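Grants > Community Sport > Reports > Nitville Hockey Audio Archive, second progress report

Hi all,

Second report on the Nitville audio project, covering everything since we sent you the first one. I'll keep the same order as last time (tapes, people, website, money) so you can lay the two side by side. Warning – I got carried away on the tapes again.

The tapes

When we opened the last of the boxes from the old station, the count went up. We now have 1,025 reels and cassettes on the shelf list, and 591 of them have been transferred and listened to at least once. The first report promised you half by this point, so we're a bit ahead, which surprised me as much as anyone, given how February went (the heating in the back room quit and we lost nine working days).

The cassettes are easy. The reels from the Skutadska rink are the slow ones. They were recorded at two different speeds, sometimes on the same reel, and the boxes don't say which. Lok-yiu Lu worked out that you can tell from the organ. The organist played the same eight bars before every opening faceoff for years, so if they come out in the right key, you've got the right speed. We've used her trick on every Skutadska reel from then on and it's saved us hours and hours.

Best find so far: the complete third period and both overtimes of the Drinham playoff game, which everybody in town talks about and which we'd been told was wiped. It had been filed under "boat show." The announcer loses his voice in the second overtime and his color man finishes the call, and he's terrible at it, and I've listened to it maybe twenty times. He calls the winning goal a full two seconds late and gets the scorer wrong! I wouldn't change a thing.

On the other side of the ledger, 14 reels are too sticky to play. They need baking, and we don't have the gear. I've asked two transfer houses for quotes and only one has written back.

People

We recorded six new interviews with people who worked the booth or the board. Omerović, who ran the engineering side for most of the station's hockey years, gave us two long afternoons and then phoned a week later with corrections. He explained the crowd mic, which hung from a broom handle over section 9, and why the home team's goals always sound louder (he was riding the fader, and he's not sorry).

We're still short on visiting announcers. I have three leads and I'm chasing all of them, but two have moved and the third keeps rescheduling. I'd like to have at least one done by June.

Our Wednesday listening nights have turned into the thing people know us for. We play one period, stop for coffee, then play another. The regulars fill in names we'd never have gotten from the paper records – linesmen, the kid who ran the scoreboard, the woman who read the out-of-town scores. We write it all down on cards and it goes into the catalog the next morning.

The website

The test version went up with 40 games on it. It had 2,884 plays in its first month, and the most popular item by a mile was a rain-delayed pregame show with no hockey in it whatsoever, because the two hosts get into a fight over soup. I've stopped trying to predict what people want.

Search works by team, season and announcer. Search by player doesn't work yet. Names got typed in every way you can imagine, and one defenseman turns up under five spellings. Cleaning that up is the big job for spring, and I'd rather do it slowly than twice.
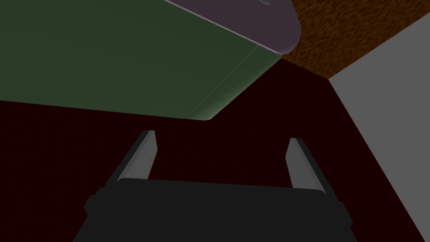
Simulated view over a dark gripper, its two fingers open.

Captions for the audio are in rough shape. The automatic ones are fine for interviews and hopeless for play-by-play. They turned "along the near boards" into "a long year, Lord" four times in one period. We've done clean transcripts by hand for eleven games and I think 25 is realistic by the end of the grant.

Money

We're under on equipment and over on tape supplies. The second playback deck came in cheaper than planned, and we've put $1,021 of that toward archival boxes and new leader tape. Your office okayed the switch by email and I've attached the thread with the receipts. Everything else is within the lines you approved.

What's next

Finish the Skutadska reels, get the sticky ones out to somebody who can bake them, fix the player names, and open the full site. I'd also love to talk about whether the baking quote could come out of the travel line, as we've hardly touched it. If you'd like to hear the Drinham overtime before it goes public, call me any day after 10 a.m. and I'll play it down the phone.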